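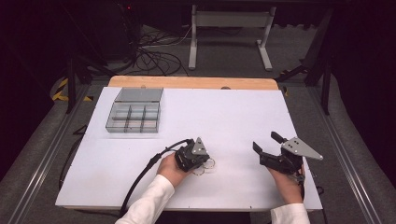
19th July

I have wanted to do something about my jewelry for six years, and this week I finally did it, and I am so ridiculously pleased that you're getting a whole post out of it!

Some background. Everything I owned in the way of chains, earrings and little rings lived in a cookie tin. It came with us from the old apartment in Holbridge, and it had reached the point where pulling out one necklace brought up a whole clump of them, plus an earring back, plus a button from a coat I gave away. So I wore the same pair of studs every day and pretended that was my style.

What got me moving was a wedding in August. I wanted my grandmother's chain for it, and I spent a whole evening at the kitchen counter with a sewing needle, trying to talk one knot into letting go. I got it in the end (a tiny drop of baby oil, two needles, and a lot of patience), and I swore it was never going back in that tin.

I looked at proper jewelry boxes first. Hedley has a beautiful one with velvet rolls and a mirror, and I stood there opening and closing the drawers like a kid. But I know myself. If I can't see a thing, I don't wear it, and velvet drawers are just a prettier tin. Then I walked down the craft aisle at Paredes and found the compartment boxes people use for beads. See-through plastic, a lid on a hinge, little walls inside, 13 dollars. Sold!

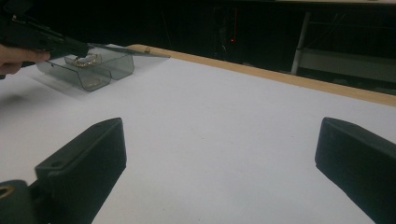 The other thing I'd tell anyone starting out is to clear a big, flat, pale surface before you touch a single earring. Gold on a dark wood table disappears. Gold on a patterned tablecloth disappears even faster. White is wonderful for this – every little link shows up, and so does the dust, so wipe it down first. Good light helps too, and so does a door that shuts if you have a cat like mine, who thinks of earring backs as snacks.

I also made a rule that anything broken went straight into an envelope. No stopping to fix clasps, no hunting for pliers. Last time I tried to sort the tin I stopped to fix one bracelet and that was the end of the sorting for a year.

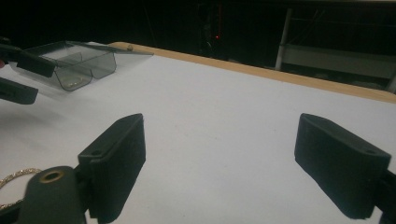
Chains are the part I had been dreading, and they ended up being my favorite. The trick is to lay each one out in a loose curve and leave it alone until its spot is ready. Don't pile, don't coil it tight, don't hold three in your hand while you make up your mind (guess how I know). A thin gold chain is such a pretty thing when it's just curving across a white tabletop with the light catching the links. I'd had mine balled up for so long that I'd forgotten some of them were nice! Fasten the clasp before you put it away, too. An open chain will find another open chain, even in a closed box.

For the small pieces I went by how often I wear them. Everyday earrings get the squares nearest the front, fancy ones go behind, and the long sections are for necklaces. I tried sorting by color first, gold here and silver there, and it looked gorgeous and made no sense at all. I wear gold and silver together and I'm not going to stop.

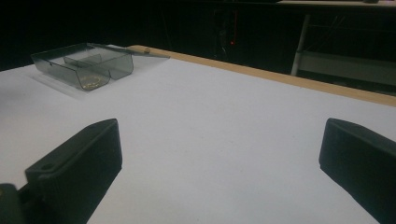 One reader wrote to me after my last post to say that plastic boxes are fine for gold but that silver goes dull wherever you put it, and that a little anti-tarnish strip tucked in each section makes a big difference. I'd never heard of these! I've ordered a pack from Tollanik and I'll cut them down to fit. The same message suggested a square of felt under anything with stones so it doesn't rattle, and I have a whole bag of felt scraps, so that's tomorrow evening taken care of.

A few leftovers, for anybody planning their own big sort:

Single earrings. I kept two, both on the theory that the partner is in a coat pocket somewhere. The rest went in the envelope with the broken things.

Rings that don't fit. Still undecided. They have a section of their own for now and I'm being very grown-up about not forcing them on.

The cookie tin. It has been washed and it is going to hold cookies.

I've worn something different every day since, including a pair of hoops I bought 13 years ago and had completely given up on. The box is on my dresser with the lid open, and I keep going over to look at it. Next up is the drawer with all the scarves in it, so if you have a way of storing scarves that doesn't end in a heap, please, please leave it in the comments.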